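Betreff: Re: [kompost-technik] Restfeuchte im Bioabfall, Vorsortierung und Beutelmaterial

Hallo zusammen,

ich antworte gesammelt auf die Punkte von Jade, weil sich der Faden inzwischen in drei Unterthemen verzweigt hat. Zuerst das Zitat, damit der Bezug klar bleibt:

Jade Sowerby schrieb:
> In Oakley liegen wir nach der Umstellung der Sammelbehälter bei 219 g
> Fremdstoffen je Probe, vorher waren es 441 g. Probenmenge und Siebschnitt
> sind gleich geblieben. Ich traue der Differenz trotzdem nicht ganz.
> Zwei Fragen an die Liste:
> 1. Wie geht ihr mit Folienresten um, die beim Sieben reißen und in
> die Feinfraktion wandern?
> 2. Lohnt es sich, die Restfeuchte schon vor der Vorsortierung zu
> bestimmen, oder verfälscht das Umfüllen den Wert zu stark?
> Bei uns wird bisher erst nach dem Siebdurchgang getrocknet.

Zu 1: Folienreste sind nach unserer Erfahrung der Hauptgrund dafür, dass zwei Proben aus derselben Charge auseinanderlaufen. Ein dünner Beutel reißt im Trommelsieb in Streifen, die hochkant durch die Lochung gehen. Wer nur den Siebüberlauf ausliest, unterschätzt den Folienanteil also systematisch. Wir lesen die Feinfraktion deshalb zusätzlich auf einer hellen Unterlage aus und wiegen die Folie nach dem Abspülen und Trocknen getrennt. Ohne das Abspülen wiegt man vor allem anhaftendes Material mit. Bei sehr feuchtem Küchenabfall kann die Anhaftung schwerer sein als die Folie selbst.

Hilfreich ist außerdem eine auffällige Beutelfarbe bei den eigenen Versuchen. Graue und transparente Folie übersieht man zwischen Kaffeesatz und Eierschalen sehr leicht, Pink oder kräftiges Blau dagegen kaum. Für Vergleichsmessungen empfehle ich, innerhalb einer Versuchsreihe bei einer Farbe und einer Folienstärke zu bleiben und beides im Protokoll zu vermerken.
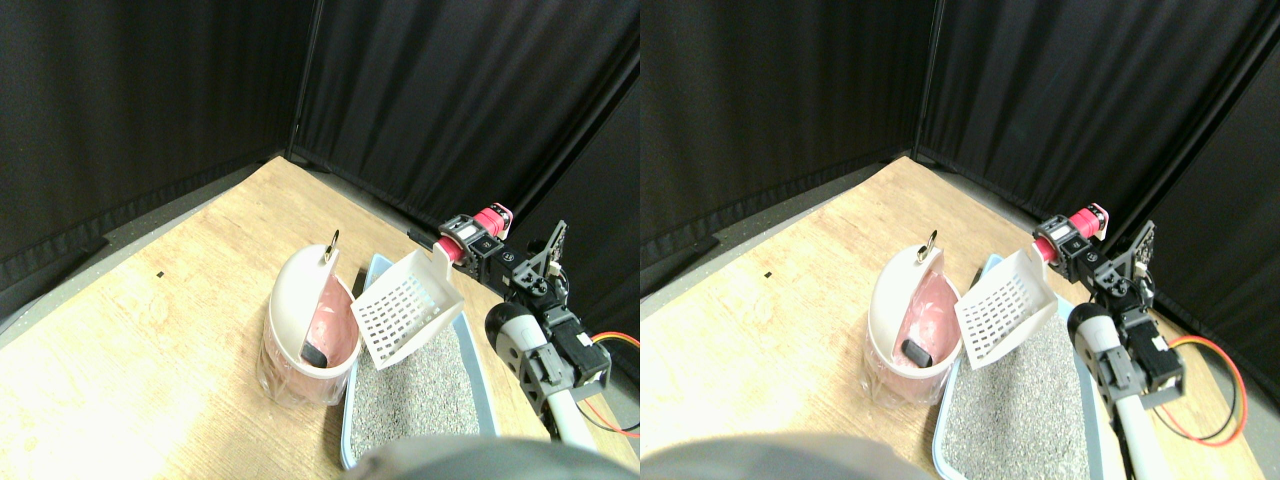 Jarkcombe, im April

Der Aufbau für den Behältervergleich bleibt gegenüber dem letzten Rundschreiben unverändert. Verglichen werden Behälter mit Deckel und eingelegtem Beutel gegen offene Vorsortiergefäße ohne Beutel. Gemessen werden Masse bei Anlieferung, Masse nach der Standzeit und Trockenrückstand. Die Waage wird vor jeder Reihe mit dem Prüfgewicht zu 1.000 g kontrolliert, die Abweichung kommt in Spalte 4 der Tabelle. Bitte dort keine korrigierten Werte eintragen, die Korrektur rechnen wir erst in der Auswertung.

Zu 2: Die Feuchte vor der Vorsortierung zu bestimmen halte ich für sinnvoll, allerdings nur unter zwei Bedingungen. Die Teilprobe muss aus dem geschlossenen Beutel gezogen werden, bevor dieser entleert wird, und zwar aus mindestens drei Höhen. Sickerwasser sammelt sich unten, die obere Schicht ist regelmäßig trockener. Eine einzelne Probe von oben liefert einen Wert, mit dem man nichts anfangen kann. Und das Sickerwasser im Beutel muss miterfasst werden. Wir stechen den Beutel dafür über einer gewogenen Schale an, lassen zehn Minuten ablaufen und wiegen zurück.

Den Einfluss des Umfüllens haben wir in Fleltach einmal gesondert betrachtet. Die Gesamtmenge betrug knapp 3.000 g, aufgeteilt auf zwei Gefäße. Der Verlust beim Umfüllen lag innerhalb dessen, was unsere Waage noch auflöst, solange zügig gearbeitet wurde. Sobald die Probe ausgebreitet auf dem Tisch lag, war der Verlust deutlich messbar. Mein Rat wäre daher: umfüllen ja, ausbreiten erst nach dem Ziehen der Feuchteprobe.

Zur Trocknung selbst: 105 °C bis zur Massenkonstanz. Wer wegen der Folie niedriger geht, muss deutlich länger trocknen und sollte das im Protokoll angeben, sonst sind die Reihen nicht vergleichbar. Biologisch abbaubare Beutel bitte vor dem Ofen vollständig aussortieren. Manche Typen werden bei dieser Temperatur weich und verkleben mit der Schale.

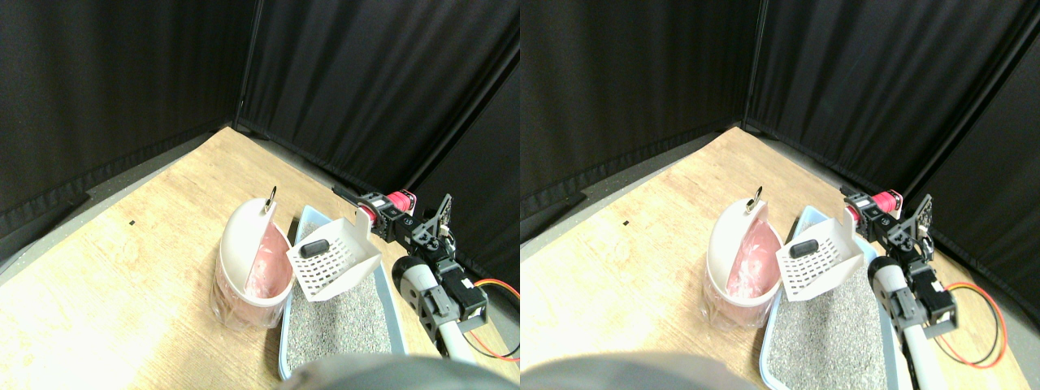 Behälter mit eingelegtem pinkfarbenem Beutel, Deckel geöffnet.

Noch ein Wort zur Differenz zwischen 441 g und 219 g. Die Halbierung ist groß, aber nicht unplausibel. Ich würde vor einer Interpretation trotzdem Folgendes prüfen:

- Wurde vor und nach der Umstellung am gleichen Punkt der Sammeltour beprobt?
- Hat dieselbe Person ausgelesen? Der Bedienereinfluss ist bei Folie größer als bei Glas oder Metall.
- Sind die Beutel selbst in beiden Werten enthalten oder nur die übrigen Fremdstoffe?

Der dritte Punkt ist mir am wichtigsten. In der alten Tabelle von Urkerura wurde der Sammelbeutel als Fremdstoff gezählt, in der neuen nicht mehr. Falls Oakley die gleiche Vorlage verwendet, erklärt das möglicherweise einen guten Teil des Unterschieds, ohne dass sich am Abfall etwas geändert hätte. Jade, kannst du in der Vorlage nachsehen, ob Spalte 7 »mit Beutel« oder »ohne Beutel« überschrieben ist? Bei den älteren Fassungen fehlt die Überschrift ganz, dann hilft nur der Blick in die Rohdaten.

Die überarbeitete Tabelle schicke ich an die Liste, sobald die Einheiten in den Spalten 9 und 10 bereinigt sind. Dort stehen derzeit Massenprozent bezogen auf Feuchtmasse neben solchen bezogen auf Trockenmasse. Bis dahin bitte die alte Fassung verwenden und im Kommentarfeld den Bezug angeben (FM oder TM).

Rückfragen zur Probenteilung gerne in einem eigenen Faden, der Betreff hier ist lang genug.

Grüße aus Jarkcombe

--
kompost-technik: Liste für Probenahme und Analytik von Bioabfall
Abmelden: leere Nachricht mit Betreff »abmelden« an die Listenadresse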